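Chapter 7
Series Fiction and the Tie-In Novel

7.1 Scope of the chapter

A tie-in novel is a work of prose fiction set in a world first established in another medium and published under license from the owner of that world. This chapter treats the tie-in as a publishing form. Questions of literary value are deferred to Chapter 9.

Three terms are used throughout. The licensor owns the setting and its characters. The licensee is the publisher that pays for the right to issue books. Continuity is the body of events that later works must not contradict.

7.2 The Cultow sequence

The main case is the Cultow sequence, issued by Pruvitz Books under license from Lalow Pictures. It ran to 39 novels. The continuity guide supplied to authors opened at 53 pages and had reached 125 by the final volume. Manuscripts were checked against the guide twice, at outline and at full draft.

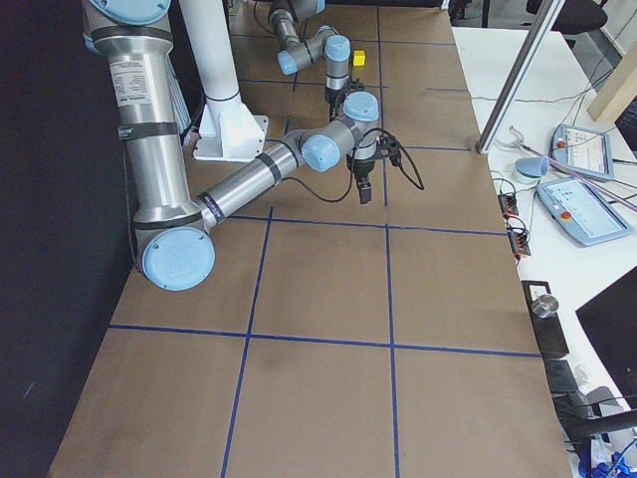

Woldemariam objects that a guide of such length governs very little, and that most authors in the sequence worked from the two or three preceding novels and left the remainder to the licensor's readers. The objection is taken up in Section 7.4, where outlines and printed texts are compared.

Section 7.3 sets out the standard clauses of a license agreement. Students should read Appendix B first.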